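Vodcombe library to stay open until nine

7 Nov 2018

Night owls, rejoice! Vodcombe's library will open until nine in the evening from January, after a petition for longer hours drew 2646 signatures over the summer. 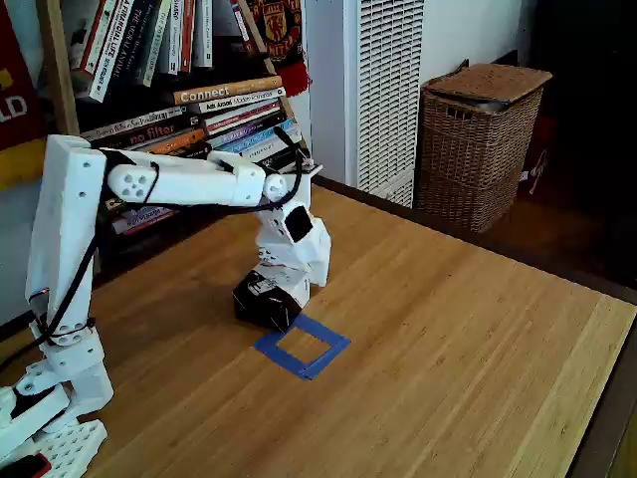

The late opening will run on 2 evenings a week to begin with, and the children's section will be open throughout. Homework club moves to the later slot as well, so pupils coming in on the Dadine bus will finally have time to get there, find a seat and have a proper read before going home.

There's good news for the shelves too – 163 new titles are on order, with a big helping of crime novels, local walks and large print. Borrowing has been climbing all year, and members took out 3805 books in the last quarter alone.

"I've been grinning all week," said branch manager Reginald Oyelaran. "People kept telling us they got off work just as we were locking up. Now they can come in, take their coats off and stay a while."

Membership is free to anyone living in Vodcombe or Dadine. Forms are at the front desk, and you can take your first books home the same day.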